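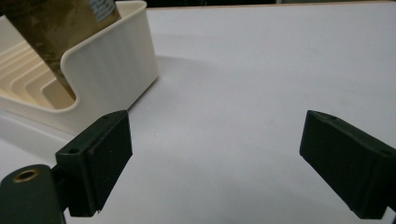
Galley and Locker Tips for Small Boats

Stowage

Weigh or estimate everything that goes into a locker above the waterline. Heavy items (canned food, spare anchor chain, tools) belong low and near the centerline. Bulky, light items such as bedding can go forward.

Line each shelf with non-slip mesh. Cut it slightly oversize and trim after a week, when it has relaxed. Wash it in fresh water with a little dish soap and dry it flat.

Remove cardboard before loading. It holds moisture, and insects lay eggs in the corrugations. Write the contents and date on the lid of each can with a permanent marker.

Galley

Fit fiddle rails before buying pans. Measure the clear distance between the clamps with the burner lit and the stove swinging freely, then choose a pan that leaves a finger's width on each side.

Fill kettles to 60 percent at most when under way. Pour over the sink, with the mug standing in it.

Close the gas at the bottle after every use. Test joints with soapy water at the start of the season and again whenever a regulator is changed. Bubbles mean the joint must be remade. Do not just tighten it further.

Fresh water

Flush the tank before the first trip. Fill, add unscented bleach in the dose given in the tank maker's instructions, run each tap until the smell comes through, and leave for 12 hours. Drain and refill twice.

Ciarán Quinlan wrote in to point out that the shower hose is usually missed. Run it too.

Salt and mildew

Rinse zippers, snaps and hinges with fresh water after each outing. A dry silicone spray is suitable for zippers; grease collects grit.

Wipe the inside of lockers with white vinegar diluted one to one. Prop the doors open overnight. For boats laid up in December, stand cushions on edge and leave a gap between them and the hull.

Wet sandpaper for varnish touch-ups keeps best flat in a lidded tub. Use 3000 grit only for the final polish.

Corrections to the gas section came from Johanna Mösli. Last revised August 8, 2026.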